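Speaker notes: One Big Room, Many Small Jobs
Bình Tôn, for the Multport shared spaces meetup, July 6, 2018
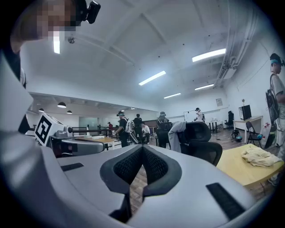

Opening (keep it short, they've just had coffee)

Say hello, thank Thoa Đoàn for setting up the projector. Ask for a show of hands: who works in a room that used to be something else? Wait for the hands. There are always more than people expect!

Then get them looking up. Fluorescent tubes, beams across a white ceiling, white pipes running along the wall on the right. Over on the left, black dome pendants hanging above a lower area, with a black railing in front. I love this kind of room. You can read the ceiling like a map of who does what underneath.

Part one: light

Tubes are for work. Pendants are for staying put. That's my whole theory and I will defend it at lunch.

Tell the Kernia story here. They had tubes over everything, including the corner where people ate, and everyone ate standing up and left. They hung two pendants low over the lunch table in April, and people started sitting down. Same table, same chairs. (Don't rush this one, it gets a laugh if I slow down at "standing up.")

Practical bits to mention:
- Hang a pendant low enough that seated people feel it's theirs, then check that a tall person can still lean over the table.
- Tubes at different angles throw shadows in odd places. Sit at each spot for a minute before you decide where the tables go.
- Buy spare tubes of the same color. One bluish tube in a warm room will drive you up the wall.

Part two: the railing

People treat railings as a safety thing and stop there. But a railing is also a place to lean, and leaning is how half of all conversations start! Go back to the slide and point at the light wooden tabletop in front of the railing. A table there gets used, I promise. You can put your things down and still see across the room.

The cost is clutter. Anything flat next to a walking route collects stuff. At Workuvex we cleared the railing table every evening and it was full again by ten in the morning. What worked for us was a shallow tray at one end. Things went in the tray, and the rest of the table stayed free for people.

Ask: where is the flat surface in your room that everybody dumps things on? Take two answers, no more, or we'll be here all day.

Part three: walking through

Somebody is crossing the room with a white backpack on. Good! Bags are wider than people, and hardly anyone plans for them. Try this at home - put on your fullest backpack and walk your usual route, turning around once at every table. If you knock a cup over, move the table.

Thoa did this test at Trình with 18 people in one afternoon. They moved one shelf and turned one table sideways, and that fixed nearly all of it. She has the floor sketch with her, so send people to her in the break.

Wood floors: mention noise. Felt pads under every chair leg, and check them often because they fall off. I carry a sheet of them in my bag. Hold up the sheet.

Part four: glass at the back

Frosted glass is my favorite thing to put in a back wall. You get some daylight without feeling watched. Keep tall furniture away from it. The Trình people had a bookcase in front of theirs for years, and when they moved it the whole back half of the room woke up.

If there's time: the argument about plants near frosted glass. I'm for. Thoa is against. Let her have the microphone.

Questions

Likely ones: how to paint pipes (clean them well first, and ask the building owner before you open a can), what to do about echo (rugs, curtains, more books), and whether pendants are hard to dust (yes, get a long duster).

Sign-up sheet for the room visits is by the door. Remind them to print their email clearly. Last time I couldn't read half of them.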